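Prekari Support Portal
Ticket: Task package "Kitchen Prep, Bowl Tasks" – repeated failures on wipe step
Status: Pending customer confirmation
Priority: Normal
Customer site: Kaltwood, teaching kitchen
Opened: 15 March 2021
Product: two-arm bench system, parallel-jaw grippers, head camera

Summary of request

The customer reports that the bench system does not complete the bowl cleaning task in a dependable way. The task requires the left arm to steady a metal mixing bowl while the right arm picks up a cleaning block and wipes the inside. The customer has asked Prekari to advise whether the fault lies in the equipment, in the task package, or in the work itself, and whether the system should be considered suitable for unattended dish cleaning.

Customer description (as submitted)

The system picks up cups, lids and boxed goods without difficulty. When the bowl task is started, the right arm goes to the block and one of the following occurs. The fingers close above the block and lift nothing. The fingers close on the block but press it so flat that it slips out during the move to the bowl. The block is carried to the bowl, the arm touches the rim, and the task stops with a contact warning. On a few occasions the wipe is completed, but the wiped area covers only the near wall of the bowl.

We have restarted the controller and reloaded the package. Kitchen staff have asked whether they should continue to wash the bowls by hand in the meantime. Please advise.

Support response 1

Thank you for the detailed report. Please continue to wash all bowls by hand until this ticket is closed. Bowls wiped by the system are not to be treated as clean for food use.

To rule out a hardware cause, please complete the following checks in order.

Run the gripper open and close test on both arms with nothing between the fingers.
Confirm that the fingertip pads are seated and that the screws on the finger linkage are tight.
Confirm that the cable below each gripper has enough slack for full wrist rotation.
Run the joint calibration and attach the result to this ticket.

Customer reply 1

All checks completed. Both grippers open and close normally. One screw on the right linkage was slightly loose and has been tightened. Cables have slack. Calibration passed on both arms. The bowl task was run again after these checks and there was no improvement.

Support response 2

The hardware is considered to be in order. We have reviewed the run records and separated the fault into two parts.

Part one, finding the block. The height estimate for the block is wrong on most failed runs. The block is pale and the table is white, and the estimate is at its worst along the lower edge, where block and table are hardest to tell apart. An error of a few millimeters has little effect with a rigid cup. With a soft block it decides whether the fingers hold the middle or only the top.

Part two, reaching the bowl. The polished metal returns a different set of highlights each time the arms move, and the package is reading some of these as edges. The planned path is then drawn to a rim that is slightly out of place. The contact warning is working as designed and should not be switched off.

Please make the following changes and repeat the task.

Set the grip profile for the right arm to Soft, and reduce the closing force one step at a time until the block holds its shape.
Replace the block with one of a strong color. Dark blue or green is preferred.
Place a dull, dark mat under the work area.
Turn off any lamp that shines directly into the bowl.

Customer reply 2

The colored block and the Soft profile have made a clear difference. The block is now picked up on nearly every attempt and is no longer dropped on the way to the bowl. We have not placed the mat, as our hygiene rules (Fahy kitchen standard) require an uncovered table during food preparation. The lamp has been turned off.

Contact warnings still occur. The wipe, when it runs, still misses the far wall. We would also like a plain answer to the original question about unattended cleaning.

Support response 3

The decision not to use the mat is noted. With a colored block in place, the mat is of less importance and the item is closed.

For the starting position, please refer to the layout below. The bowl should stand left of center, well back from the near edge of the table, with the block upright just beyond its right-hand rim and everything else cleared away. 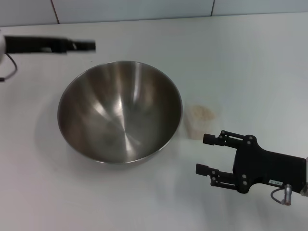
Both arms should be started from an open, raised position. The package measures the rim once before any contact is made, and it does not measure again after the left arm has taken hold. If the bowl turns or slides under the left fingers, the wipe path is not corrected. We believe this explains the missed far wall. A version that measures a second time after the grip is in testing with the Gullberg package group and is planned for June. Until then, please limit the wipe to 90 degrees per pass, and have an operator turn the bowl between passes with the arms paused. This gives 4 passes for a full turn.

On the question of unattended use, our answer is no. Wiping a bowl asks the system to judge how hard to press a soft object against a curved, shiny surface that can move, and to know when the surface is clean. The first is partly solved. The second is not addressed by this package at all – the task ends when the path ends, whatever remains in the bowl. A person who washes dishes looks, feels for residue and goes back over it. The package has no such step.

The system may be used for demonstration and for supervised trials. It remains well suited to sorting and moving rigid items, and the customer may wish to assign it to that work between trials.

Customer reply 3

Understood. The layout and the shorter passes will be tried with a trained operator present. Staff have been told that hand washing continues as normal. We will report the number of contact warnings per session.

Internal note

Add "pale soft object on pale surface" to the known limits page for this package. Notify the customer when the June version is released. Hold ticket open pending session results.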